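Thread: Big blind ante vs. individual antes for a 54-runner league final
Forum: Home Games and League Play > Structures and Rules

gutshot_larry
We have 54 entrants confirmed for the season final and I have to post the structure sheet by the weekend. The regular season has used individual antes from level 7 on. I want to move the final to a big blind ante, one payer per hand, posted by the BB, equal to the big blind.

Starting stack 20,000, blinds 100/200 at level 1, 25 minute levels. Six tables of nine. No reentry. Seven places paid.

Two questions. First, does the ante come out before the blind or after when the BB is short? Second, do I reduce the ante when we get short-handed or leave it at a full big blind all the way down?

ColdDeckRellen
Announce it before the first hand and put it in writing. Either order works mathematically in the long run but you can't have two dealers doing it two ways.

Ante first: a player with one big blind or less puts it all in the ante, has no live blind, and can win only the antes. If he has 1.5 BB, 1 goes to the ante and 0.5 is the blind, so he can win back his own ante plus 0.5 from each caller.

Blind first: a player with exactly one BB has a full live blind and the ante is simply not collected.

I run blind first. Fewer arguments at the table.

Oltura_Grinder
Disagree with blind first. The ante is the price of the hand for the whole table. If the short stack posts blind first, the pot has no ante in it for that hand, and the player who opens the button is laying a worse price than he did on every other hand of the orbit. Ante first keeps the pot size constant unless the guy has less than a full ante.

ColdDeckRellen
The pot size is not constant in ante first either. The live blind shrinks. Take blinds 1,000/2,000, ante 2,000, BB has 2,000 total. Ante first: pot is 1,000 SB plus 2,000 ante, nothing live in the BB. Blind first: pot is 1,000 SB plus 2,000 BB. Dead total is 3,000 both ways. What changes is who can win how much. The opener sees the same 3,000.

Oltura_Grinder
The total is the same but the side pot is different. Under ante first the short stack is eligible for 2,000 only. The 1,000 from the small blind and everything after it plays without him. Under blind first he can win 2,000 from each caller. With two callers he is up to three or four times his stack. You are subsidizing the short stack on exactly the hand where he should be paying.

ColdDeckRellen
Agreed on the arithmetic. I don't agree that it's a subsidy. Under individual antes the same player would have posted a small ante, 200 or 250 at that level, and had 1,750 or more live. Blind first is closer to what the old structure gave him. You're measuring from the new rule and calling the old one a gift.

pk_bhatt
For Larry's second question: leave the ante alone. We tried reducing it in our fall series in November. Half ante at five-handed, quarter ante heads-up. Three tables breaking at once and each dealer had a different idea about when the reduction kicked in. One table was playing six-handed with a half ante for most of a level before anyone caught it.

The argument for reducing is real. At nine-handed with a full BB ante you pay 2.5 BB per orbit, so 0.28 BB per hand. At five-handed it is 0.5 BB per hand. Heads-up it is 1.25 BB per hand. Individual antes at an eighth of a BB would give you 1.5 + 1.125 = 2.625 per nine-handed orbit, and heads-up 1.5 + 0.25 = 1.75 over two hands, 0.875 per hand. So yes, the BBA is more expensive short-handed. Everybody at the table pays the same though.

gutshot_larry
Useful. What did your average stack look like when you got to the final table?

pk_bhatt
Depends on field and clock. In your case total chips are 54 x 20,000 = 1,080,000. Nine left is 120,000 average. If you are at 3,000/6,000 by then that's 20 BB, which is playable. If you are at 5,000/10,000 it's 12 BB and you have a shoving contest with a full ante. Fix that with the levels. Don't touch the ante.

riverrat_TN
I'd just keep individual antes. You played the whole season that way. People qualified under one structure and now the final uses another. Dealers are volunteers, the players are slow, fine, but that's what everyone knows.

Oltura_Grinder
Do you time it? I did. With individual antes our self-dealt tables got 17 hands in a 25 minute level before antes started and noticeably fewer after. Most of that was making change and arguing over who hadn't put one in. The time loss is a structure change too. You just don't see it printed on the sheet.

riverrat_TN
17 is slow with or without antes.

Oltura_Grinder
It's a bar league.

riverrat_TN
Then the ante format is not the bottleneck.

Ashok Bhatia
I keep the rules for the Sumow league, so a few notes from that side.

1. Missed button and dead button. With a BBA you need a dead button rule in writing. If the player due to post the big blind busts, the next live player posts BB and ante, and the small blind is dead. Do not let the table skip forward to "fix" it. Someone will dodge an ante, and at a full BB that's a lot more than dodging one individual ante.

2. Table balancing. Move the player who is next to be big blind, to the worst available position. Under BBA the moved player can end up paying a blind and an ante twice in a few hands. That is correct procedure. Expect a complaint.

3. Walks. If everyone folds to the BB, he gets his ante back along with the small blind. New players sometimes leave the ante in the middle for the next hand. It isn't a carryover.

4. Chips. Race off the 100s when the small blind goes to 500 or more and nothing on the sheet needs a 100. Because the ante equals the BB you can race off earlier than with individual antes, which is the main practical gain in my opinion.

On ante first or blind first, I have run both. The number of hands where it matters is tiny. Our last season final had 488 hands across all tables on the log sheets and the order of posting changed the result of the pot in 7 of them.

ColdDeckRellen
7 out of 488 is higher than I would have guessed. Were those mostly late?

Ashok Bhatia
All of them in the last two tables. Average was under 15 BB by then. With a deeper structure I would expect fewer.

Oltura_Grinder
And in those 7, under which rule?

Ashok Bhatia
That final was ante first. In each one the BB had less than two big blinds, so the live portion was reduced or zero. Four of the seven he lost anyway and all that changed was the side pot. The other three he won the hand and collected less than he would have under blind first. One of them would have moved up a pay spot. He mentioned it.

riverrat_TN
So three players got shorted in one night and this is supposed to be the simple format.

Ashok Bhatia
They weren't shorted. They played under the posted rule. Post it and apply it.

mtt_deskjockey
Slight tangent, for the chip count. 54 x 20,000 with 100/500/1,000/5,000. I would do 10 x 100, 8 x 500, 10 x 1,000, 1 x 5,000 per player. That's 1,000 + 4,000 + 10,000 + 5,000 = 20,000. 29 chips each, 1,566 in play before color-ups. Have 25,000s ready for the end, you will want them by the last table.

gutshot_larry
I have 12 x 500 and 8 x 1,000 in my draft. Otherwise the same.

mtt_deskjockey
6,000 + 8,000 + 1,000 + 5,000, also 20,000. Fine. More 500s is better with individual antes. With a BBA you don't need them.

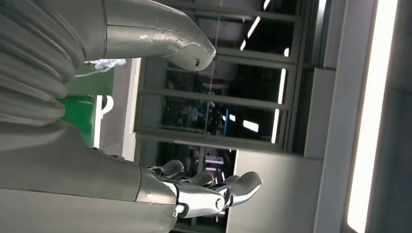

mtt_deskjockey, attachment 1 of 1: metal hand, four fingers

ColdDeckRellen
One more item for Larry's sheet. Put the ante in its own column even though it equals the BB. If you write "BBA" in the header and leave it at that, somebody asks at every level. Also decide whether antes start at level 1. I would start at level 3. At 100/200 with 100 BB stacks the ante does little except cost the people who arrive late.

pk_bhatt
Late arrivals should be posting blinds and antes out of their stack from hand one. If their stack is on the table it's in the game.

ColdDeckRellen
That is what I said. It costs them. In a league final where all 54 earned a seat I'd go easier for two levels.

pk_bhatt
Then don't start their clock. I see no reason to bend the ante schedule around attendance. Start it at level 1 or start it at 3, but on structural grounds.

Oltura_Grinder
Structural grounds for level 3: blinds 200/400, 50 BB starting stack, ante now worth winning. Same answer.

gutshot_larry
Draft as of 21 February 2019, going out to the players tonight:

Big blind ante from level 3, equal to the big blind, all the way to heads-up. No reduction.
Short big blind posts the blind first, then whatever is left goes to the ante.
Dead button.
Walk returns the ante to the big blind.
100s raced off at the break after 400/800. Next level is 500/1,000.
Levels 25 minutes, going to 30 at the final table.

I went with blind first. Understand the case against. We have a lot of players who have never seen a BBA and "you have one big blind so your blind is live" is easier to explain to a guy who's about to bust.

Oltura_Grinder
Noted and I still think it's wrong. The rest of the sheet is good.

riverrat_TN
What do you have between 200/400 and 400/800?

gutshot_larry
300/600. Levels 1 through 6 are 100/200, 150/300, 200/400, 300/600, 400/800, 500/1,000.

mtt_deskjockey
150/300 needs 50s.

gutshot_larry
It does. Changing level 2 to 100/300.

mtt_deskjockey
100/300 is ugly but it's legal. 200/300 plays better.

gutshot_larry
200/300 it is. Sheet updated.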